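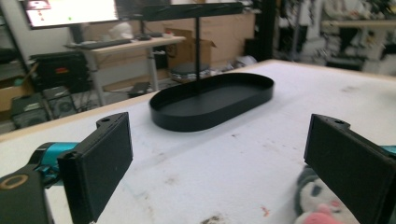 Lastatell 6 – phone shuts down at 73% battery
Status: Open
Opened: Monday, June 10, 2019

Customer bought the phone from Lambrechts in Undadham. Since the last Anska system update it turns itself off while the battery still reads 73%. It starts again only on the charger, then shows the same level as before.

Steps tried:
Restarted in safe mode – still shuts down.
Cleared the system cache. No change.
Swapped the charger and cable. No change.
Ran the battery test from the service menu. Passed, 2 runs.

The log shows a voltage drop each time the camera app opens. With the camera app disabled, the phone stayed on for roughly six hours.

Next step: roll back to the previous Anska build and retest. If it fails again, book a battery replacement at the Undadham counter.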